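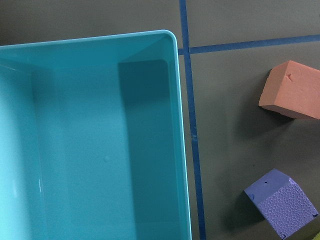 Filed under: Course Materials > Household Research Methods > Handouts

Posted in December by the course instructor

Week 10 notes: Does decluttering advice work?

Read these before the seminar. I'm going to be hard on the subject, and you should be hard on me in return.

The claim we're testing is the one on the back of nearly every book about tidying: get rid of things, sort what's left, and you'll feel better. It's a claim about cause. Most of the support for it comes from people who bought the book, finished the book, and wrote in to say they liked it. Think about who is missing from that pile of letters.

1. What counts as clutter?

The Tornitz survey asked 300 households to rate their own homes from "clear" to "very cluttered." That tells you how people feel about their homes. It doesn't tell you how much stuff is in them. Two people can share a kitchen and give it different scores, and in the pilot several couples did. The write-up then treats the score as if someone had gone in with a tape measure.

A better approach, though slow, is to mark off areas and record what sits in each one at set times of day. You need the same areas every time, and you need to decide beforehand what to do with a thing that lies across a line. Write the rule down. If you make it up on the spot you'll make it up in your own favor.

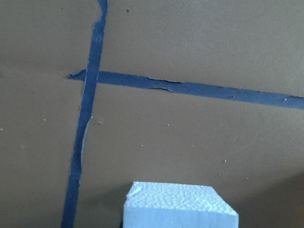
One student last year objected that no family behaves normally once a stranger starts marking off their living room, so the slow method only swaps one kind of bad data for another. I think that's partly right. People do tidy up for visitors. But you can check for it by going back often enough that they get bored with you, and you can't check a self-rating against anything.

2. The Lurkunton follow-up

This is the study everyone quotes. People took a storage course and were asked about stress before it and again afterward. Stress went down. Fine. Now look at the timing: the first questionnaire went out during the holidays and the second one well after them. I'd expect stress to drop over that stretch for people who spent it lying on the couch.

There was a comparison group of 17, all of whom had signed up for the course and then dropped out. I don't call that a comparison group. People who drop out of a course on storage may have had a lot else going on.

Also note that the course handed out free bins. Nobody in the study got bins without the course, or the course without bins.

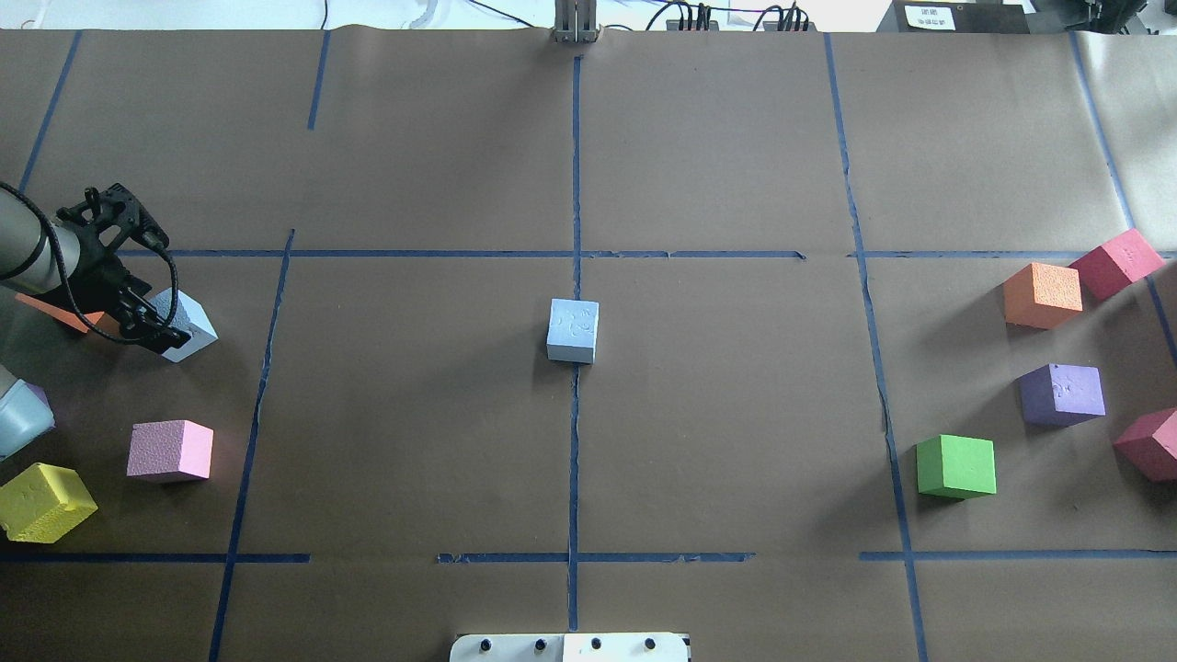 3. Who pays for the advice

Skisitz sells shelving and paid for the Moldovan report. Being paid for doesn't make a report wrong, and I'll mark you down if that's your whole argument. Read the method section. The report says tidy homes save roughly 2 hours a week in looking for things. Nobody timed anyone. They asked people to guess, and they asked right after showing them a shelf catalog.

For the seminar: pick one sentence of tidying advice from any source and bring a one-page plan for how you'd find out if it's true. Say what result would make you drop the idea. If no result would, pick another sentence.

Comments

I tried the slow method on my own desk and gave up by lunch. Does that count as a result?

Can we use a magazine for the source or does it have to be a book?

Any source, magazines are fine. And yes, giving up counts, put it in your plan.

I still think the Tornitz scores are useful if what you care about is how people feel. Isn't that what the books promise anyway?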